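Put together a snack box over the weekend and a few people asked how I do it, so a short thread.

1/ Background first. I drive from Callcombe to Seltville every other week. It's a long road with one gas station that's open when it feels like it, and the vending machine at the other end takes coins only. I used to spend 20 dollars a trip on chips and coffee. Now I pack a box.

2/ The box is a plain dark one, shallow, with a flat lid that opens right back. I tried a deep one before and didn't like it. Everything good goes to the bottom and you end up digging for it at a rest stop with one hand.

3/ Shallow means one layer. One layer means you can see what you have. I'm not going to pretend there's more science in it than that.

4/ Start with whatever doesn't bend. For me that's a can or a tub with a lid – nuts, stacked chips, anything in a cylinder. Put it in a corner. If it goes in the middle it rolls and everything else moves with it.

5/ Next, flat packets. Stand the small ones up along the front wall. They take less room that way and you can pull one out without lifting the others.

6/ Then the soft bags. They fill whatever shape is left. If a bag is mostly air I let a little out with a pin and put tape over the hole. It goes stale faster, so eat that one first.

7/ Cookies go on one side. I learned this on the Troncoso road, which is gravel for the last stretch. They were under a tin. I had crumbs for lunch.

8/ Chocolate depends on the month. January, fine. Any time from June on, leave it at home or put it in the cooler with the drinks.

9/ Someone asked about calories. I added up one box once and got 3266. That was for two people, both ways, and we brought some of it home. I haven't added one up again.

10/ Someone else asked about cost. I buy multipacks at the discount place in Morstead and split them up. The last big shop was 80 dollars and it has covered every trip so far, with a shelf of it still left in the pantry.

11/ No fruit in the box. I do bring fruit, but it goes in a paper bag on the back seat. One soft banana and you're wiping down every wrapper you own.

12/ Lay it all out on the table before you pack. I skip this when I'm in a hurry and I always end up taking it all out again. A wide table helps. The kitchen counter is too narrow and things end up on the floor.

13/ Mix salty and sweet. The first year I packed what I liked, which was nearly all sweet, and by the halfway point I would have traded the lot for a pretzel.

14/ Check that the lid closes before you call it done. If it sits up at one corner, take out one packet. Pressing down on it just breaks the crackers.

15/ I do mine on Saturday, after breakfast, and leave the lid open until I'm ready to go – there's usually one more thing from the pantry I want to swap in. Full box, nothing fancy, mostly store stuff in bright wrappers. The cookies are in the blue package on the right side.
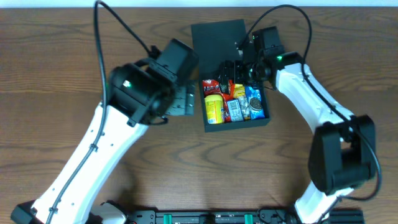
16/ Next trip I want to try a second box just for the drive home. The good things are always gone by then and I'm left with the plain crackers. If you have a salty snack that holds up in a warm car, tell me what it is and I'll look for it.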